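**Tralter for Mac: terminal window manager**

Tralter keeps your terminal windows and their working folders together. Save a set of windows under a name, close them, and bring the whole set back later with one command. It works with bash and zsh and leaves your profile files alone.

Price: $30 for one user, up to 10 saved sets per Mac. The Tazi add-on removes that limit and adds sync over a shared folder.

## What you need

- macOS Mojave or later
- 395 MB of free disk space (319 MB without the offline manual)
- An administrator account for the first install

## Installing

Drag Tralter to Applications and open it once. It asks for Accessibility permission, which it uses to place windows. If you skip that step, saved sets still open, but every window lands in the default spot.

Users coming from Drongate can import their old sets from the File menu. Color themes don't carry over. Split panes open as separate windows.

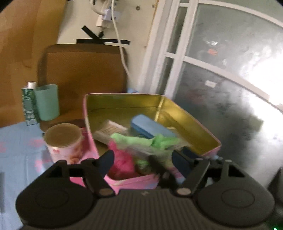 ## License and support

A license covers one person on any number of their own Macs. Updates are free within the same major version. Keys bought from Starport before November still work and don't need to be exchanged.

Support is by email, in English or French. Please include your macOS version and the log from Help > Save Log.

Written by Ayman Naciri. Manual by Doaa Bouazza.

Page updated 7 Mar 2021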